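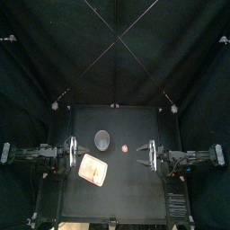
Re: [wokholm-robotics] Table tasks for the two-arm build

Date: 19 December 2021

On the list, a club member wrote:

> I missed the last two meetings. Can somebody tell me which task we are
> entering for Candine, and whether the cup is still part of it? The
> sign-up page still shows the old block stacking task from October.
> Also, are we keeping the black cloth? It makes the room hard to work in.

The sign-up page is out of date. I have asked for it to be changed. We dropped block stacking and are entering the table setting task with both arms.

The cup is still part of it. The objects for now are the clear plastic cup, the small pink piece and the cream tray with the small yellowish item in it. Start with the tray just right of the left gripper and turned at an angle, and the pink piece between the cup and the right gripper. The cup stands upright, a little left of center. Please put things back close to that before you record a run. The exact spot can vary by a few inches and we want it to.

What a run has to do:

1. Left arm picks up the cup and holds it over the middle of the table.
2. Right arm picks up the pink piece and drops it in the cup.
3. Left arm sets the cup down upright.
4. Either arm moves the item out of the tray and onto the table.

Step 2 is where most runs fail. The clear cup is hard for the Siriwan tracking code to find against the black table, and the right arm tends to let go too early. I tried a slower approach and it helped, but then the whole run goes over the time limit. If you have an idea for this, send it to the list before you change the shared settings.

The cloth stays. The Candine rules ask for a plain dark background on all sides, and we got much worse results with the wall posters showing. We can look at another lamp for the desk side of the room.

Numbers so far: 800 runs recorded, of which 37 need to be thrown out for bad timestamps. The bad ones are listed in the notes file on the Kendberg drive. Don't delete them yet - I want to check whether the clock problem is the same one we had in October.

Two reminders for people using the table. Park both arms back at the sides before you turn off power, and don't lean on the side rails. The brackets at the corners were lined up by hand and it takes an evening to do over.

I still need someone to write the one-page description for the entry form. It is limited to 13 lines. Reply here if you can take it.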